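Week whatever of robot club: plugs

December 18, 2023

Quick one before break, I have a final to study for and I'm writing this on the bus.

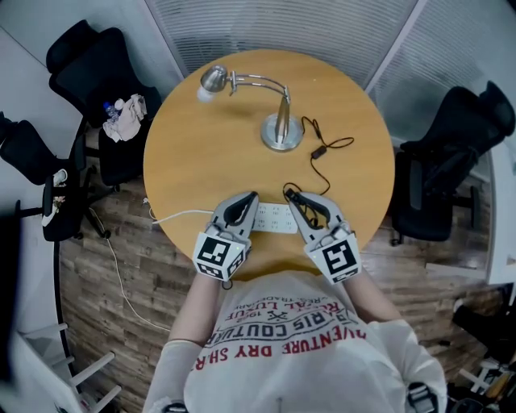
So the club (Jafri, if you're new, we named it after the street) is still chasing the Lukora challenge, and our task for the whole term has been desk setup. Lamp, power strip, cable. Sounds like nothing. It is the worst thing I have ever signed up for and I love it.

How we got here, short version. Back in September we had big plans. Vasanthi wanted laundry. Dima wanted to cook an egg. Farzana read the rules properly, all of them, and pointed out that you get scored on how many times in a row the policy can do the thing, so pick something small. We voted. Desk lamp won. I voted egg.

Where we are now: 499 demos recorded. Our target was 300 so yes we went over, and no it wasn't because we're organized. Ratih kept finding new ways to lay the cable out and we kept saying ok one more batch.

What I've learned about plugs, in no order:

- Your fingers do so much. You rock a plug a little when it's going in and never think about it. With two jaws you have to decide to rock it. First couple of weeks we all just shoved and the strip went sliding across the table.

- One hand has to hold the strip down. Always. Dima says he can do it one handed and he can, maybe one try in five, and then he looks around to see who saw.

- Grab the plug body, not the cable where it comes out. If you grab the cable the plug swings and you're fishing for it.

- Black plug, black pads on the jaws. Hard to see what you've got! Farzana put in for colored tape. Then we argued for a whole meeting if tape is cheating. Tape lost.

- Chrome is pretty and bad. The lamp shade throws reflections all over the place and Vasanthi thinks some of our weird runs are down to that. I think some of our weird runs are me.

- Slow down at the end. Everybody speeds up right when the plug gets near the socket becuase you want it over with. The policy learns that too. Ours used to race in and stop dead and sort of hover there like it forgot what it came for.

The training side is Shabnam's and she should write that post, not me. What I understand of it: she throws out the bad demos, trains overnight, and in the morning there's a message in the group chat that is either a thumbs up or just a period. We've had a lot of periods. She tossed 57 of the last lot, mostly tracking dropouts where somebody (me) turned a wrist too far and the markers on the grippers went out of view. So now the rule is elbows down, cubes up. I say it out loud while I'm working. Ratih has asked me to stop.

Money. The trip to Disidstead for the regional round is going to run us $3,620 for everyone, van and rooms and entry. We have some of it. Iltton said they'd match whatever we raise by the end of winter, which is really generous, so there will be a bake sale and I will be annoying about it. Bring cash, last time the card thing didn't work and we lost half the line.

Other stuff:

Practice slots for January are in the spreadsheet. Please put your actual name, there are two people down as "me".

Wipe the grips when you're done with them. Please.

If you take the spare batteries home to charge, bring them back. Somebody has four. You know who you are.

Things I want to try after break. Starting with the strip turned the wrong way round, since the rules say the judges can do that and we've barely touched it. Starting with the cable underneath the lamp base, which Farzana says is mean but probably coming. And doing long sessions with two people swapping out, my shoulders are wrecked after an hour and my demos get visibly worse, Shabnam showed me the plots. Rude, but fair.

Also we still don't have a good answer for when the plug goes in halfway. A person feels it. The policy just lets go and moves on, very pleased with itself. Dima's idea is a second push every time no matter what. Vasanthi wants to record a bunch of halfway ones on purpose and then fix them, so it learns what fixing looks like. I'm with Vasanthi but that's a lot more hours at the table so we'll see who shows up in january.

Ok my stop. Good luck on finals everybody. If anyone has notes for the second half of linear algebra PLEASE send them, mine stop in the middle of eigenvalues with a drawing of a lamp.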